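Reading the Flood Cycle: an interview with the editor of the Crenshaw study guides

The editor of the Crenshaw guides to ancient literature has spent 26 months on a volume about flood stories. It goes to schools in May. We spoke at the Crenshaw office in Mestitz.

The guide covers 30 versions of the story, from clay tablets to oral tales written down in the last century. "The first decision was order," the editor said. "By date is the usual way, but the date of a tablet is the date of a copy. The story can be much older."

The chapters are grouped by plot element instead: the warning, the vessel, the birds, the landing. Each has a short summary, a glossary and a table of variants. Teachers who tested the draft asked for shorter summaries, and the limit was set at 400 words.

"Four of them still run over," the editor said. "The Mesopotamian material can't be cut further without losing the quarrel among the gods, and students need that to follow the ending."

Names were a separate problem. Older translations spell the same hero several ways, so the guide uses one spelling per culture and lists the others in an index with 2,000 entries.

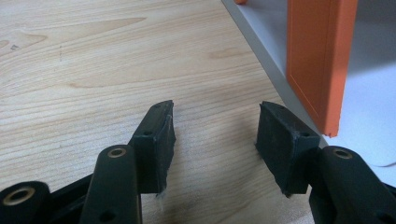
"The index took longer than any chapter," the editor said. "We built it in Fedeck, then checked each entry by hand against the printed sources - the software merges names that look alike, and two of those merges put a river god in the wrong country."

The next title will deal with trickster stories. It will keep the same layout, with a longer section on translation and fewer essay topics. Umero will handle the printing again.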